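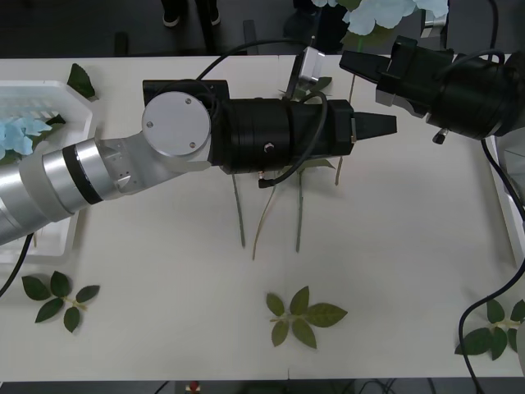 3.2 Materials

The lot used throughout was the Erari assortment, 74 pieces, artificial, bought as one box and not topped up after. Roses, blue flowers, separate stems, loose leaves. Some leaves come off with very little handling and we left them where they fell and logged them as separate pieces, which explains why the piece count goes up slightly within a session in the tables. Stems without heads were kept in the lot on purpose. Earlier work with the Afolabi set threw these out and we think that made the lot too easy to sort.

The table top is white and plain, two sections butted together. Thin green stems show up well on it, pale ones less so (see 3.4). One seam between the sections. A stem laid across it can settle a little off line, so stem angle was not scored within a finger's width of the seam.

Flowers that had been sorted went into a white basket with slotted sides. The slots are a nuisance. Leaf tips go through them and a flower lifted out later brings its neighbour with it, or leaves a leaf behind at the rim. We counted this as a snag. A solid-walled tub was tried in the June pilot and gave fewer snags, but flowers could not be checked from the side, so back to the basket.

3.3 Handling by the head

Roses were taken by the head with the stem hanging free. Held this way the stem finds its own line and can be set down end first, and bent stems are obvious right away. Taken mid-stem the rose tips over and the head swings, and placement took longer in both pilot runs. Petals do compress. We let each rose rest before it was scored for shape, and most recovered, though the resting time was not controlled as well as it should of been.

Blue flowers are another matter. The heads are soft and crumpled, closer to tissue than to a petal, and they keep whatever crease they are given. Left lying on the table between roses they were often the last thing picked up. Colour scoring used the Haltari card, read before each block. Pale blue and the deeper blue were merged after the first 152 trials as scorers could not agree on the boundary.

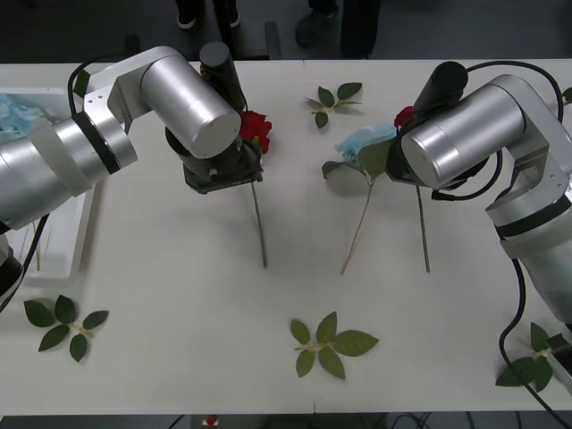 3.4 Bare stems

The hardest pieces. No head, so no obvious end, and the pale beige ones have poor contrast with the table. Scorers missed a beige stem far more often than a green one and we report the two seperately. Total placements over the full run came to 3302, bare stems included — all later rates use this figure unless a table says otherwise.

A bare stem counted as cleared once it was off the table top and stayed off until the end of the trial. Length was taken hanging, not lying, as a stem that lies flat can hide a curve. Hung from one end it straightens a bit under its own weight and we did not correct for this.
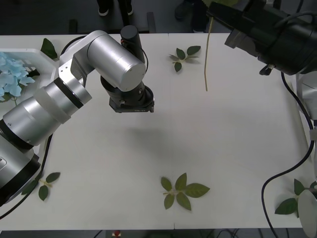 Figure 3. Pale beige stem held hanging over the table top, bare-stem condition.

Stems dropped before clearing were scored as drops even when they landed in the right group. The Brondusby protocol scores these as placements, so our rates for bare stems will look lower than theirs and should not be compared directly. Heads and leaves are scored the same way in both.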